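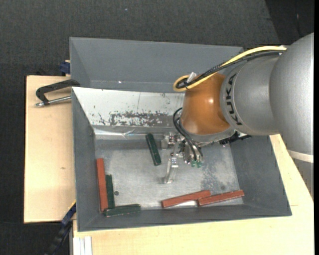
On Reading the Town Records of Flornside

12/10/2021

The municipal archive at Flornside reopened its reading room in September, after a closure that lasted almost 2 years. Readers may now request material in person, and I have spent several mornings there with the minutes of the old water board. The following notes are offered to anyone considering a similar visit.

The water board was formed when the parish wells could no longer supply the lower streets. Its minutes fill five bound volumes, of which the second is the most rewarding. It covers the purchase of the land above the Plolovska road, the laying of the first main, and a long dispute with the Hutapea brewery over the quantity of water it was entitled to draw. The brewery held that its private spring had been reduced by the new works. The board held that the spring had always failed in dry summers, and it produced a tenant farmer to say so. The matter was settled by an annual payment of 400 dollars, which the brewery accepted under protest and continued to accept under protest until it closed.

The clerk who kept the second volume wrote a clear, upright hand and recorded objections in full. His successor did neither. In the third volume whole meetings are reduced to the words "usual business", and on several pages the ink has faded to the point where a magnifying glass is of little help. Readers should allow more time for this volume than its length suggests.

There is also a box of loose correspondence, listed in the catalog under "Miscellaneous, undated". Much of it can in fact be dated by comparison with the minutes. A letter complaining of brown water in Chapel Row, for instance, must belong to the spring in which the main was flushed, as the board's reply is copied into the second volume. I have passed a short list of such matches to the archive, and it has been added to the folder kept at the desk.

Requests must be submitted before noon on the day prior to a visit. The new ordering system, supplied by Floltico, requires a reader number, and old paper tickets are no longer valid. Pencils only are permitted. Photography for private study is allowed without a fee, provided that a form is signed for each volume - the form for the loose papers is a separate one, and it is easily overlooked.

The maps are a different matter. The large plan of the pipe network remains with the conservator and cannot be consulted at present. A reduced copy hangs in the corridor, but the street names are too small to be read with confidence, and the reservoir is shown on the wrong side of the Plolovska road. The error was noticed by the board itself, which ordered a correction and then declined to pay for it.

I intend to continue with the fourth volume next month and will post a transcript of the brewery correspondence when the remaining gaps have been checked against the originals. Readers who hold family papers relating to the water board, or to the brewery, are invited to write to me at the address given on the contact page.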